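**Jevach divided tubs and Sorkava lids**

Updated January 6, 2021

The Jevach is an open-topped storage tub with a fixed wall across the middle. We sell it mostly to school canteens, repair shops, op shops and people with crowded garages. It comes in one footprint and two depths, and every lid, label holder and trolley on this page fits both.

## Sizes

| | Shallow | Deep |
|---|---|---|
| Outside height | 13 cm | 33 cm |
| Outside length | 70 cm | 70 cm |
| Outside width | 44 cm | 44 cm |
| Divider | Fixed, full height | Fixed, full height |
| Colours | Grey, white | Grey, dark green |

Heights are measured without a lid. Inside dimensions are smaller because the walls taper toward the base, so if you are fitting something rigid, ring us first and we will measure it against a tub from the shelf.

The white shallow tub is out of stock until May. Grey is in stock in both depths.

## Material

The tubs are moulded polypropylene. The rim is folded over and ribbed underneath, and that is where most of the stiffness comes from. Don't trim it. We have had tubs brought back with a notch cut in the rim to clear a shelf bracket, and the long side starts to bow soon afterwards.

The divider is moulded in one piece with the walls and floor. It can't be moved or taken out. If you need a movable divider, the Pinora range has slots at regular spacing, but the Pinora is a lighter tub and we don't recommend it for tools or metal parts.

The grey and dark green tubs are suitable for covered outdoor areas. Left in full sun, the plastic will go chalky on the surface and eventually brittle at the corners. The white tub is for indoor use only.

## Lids

Sorkava lids are sold separately. There are two kinds:

- **Lift-off.** One piece, covers both sides. It sits inside the rim and has no catch.
- **Split.** Two flaps hinged over the divider, so one side can be opened while the other stays shut. The hinge pins can be replaced and we keep spares.

Lids from the old catalogue, with the square corners, do not fit the current tub. If yours has a maker's date stamped under the handle, it is the current one.

Neither lid is watertight. They keep out dust and leaves, and the split lid will let in rain at the hinge.

## Stacking

With the lift-off lid on, deep tubs can be stacked three high when full. Shallow tubs can be stacked five high. Don't stack on the split lid. The flaps will hold an empty tub but they sag under weight and the pins work loose.

Empty tubs nest. They can grip each other after a few weeks at the bottom of a tall pile, more so in warm weather. Twist one corner rather than pulling straight up. A strip of cardboard between each pair stops it happening.

## Cleaning

Warm water and ordinary dish detergent. Marker comes off with methylated spirits on a rag. Avoid acetone and paint thinner. The tubs will go through a commercial dishwasher if it is large enough, upside down, on a normal cycle, with the label holder removed. Adhesive labels leave a residue that gets harder with age, so we would use the clip-on holder if you expect to relabel.

## Labels and trolleys

The label holder clips over the short side and takes a standard business card. It comes in packs of ten. Two can go on the same side, one for each half, if the tub is facing the right way on the shelf.

The Ahmadpour trolley is a steel base with four swivel castors, two of them braked. It holds one stack. The castors are grey rubber and shouldn't mark vinyl, though we can't promise that on a waxed floor. It arrives flat in a carton and needs a 13 mm spanner, not included.

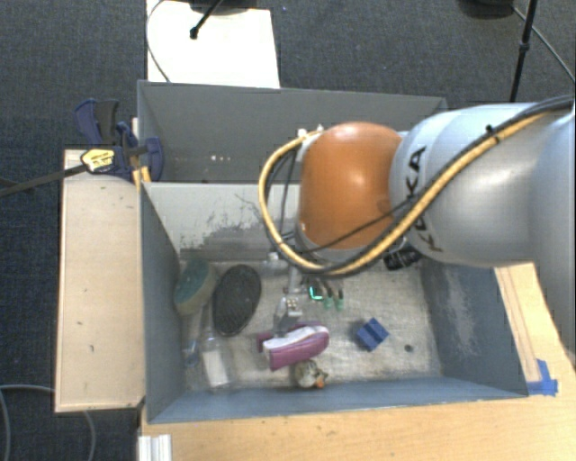
According to one customer, Tamsin, the split lid is worth the extra money on a shelf at waist height but a nuisance any lower, where the front flap catches on your sleeve as you reach past it. She has gone back to lift-off lids on her bottom row. We think that is fair, and we will swap unused lids of one kind for the other at no charge within a month of purchase.

## Ordering

Tubs are sold singly or in cartons. A carton is six deep or ten shallow, in one colour. We can't mix colours in a carton, but you can order singles in any combination.

Orders placed before noon go out the next working day. Deep tubs ship nested, so an order of one costs nearly as much to send as an order of four. Country deliveries go by road and take longer. You can also pick up from the warehouse on weekdays. Bring the order number and use the side gate.

## Returns

Unused tubs and lids can be returned within a month. Tubs cracked in transit will be replaced if you let us know within a week and keep the carton until the carrier has looked at it. Scuffs on the underside are normal, and come from nesting.

Spare hinge pins, castors and label holders are listed under Parts.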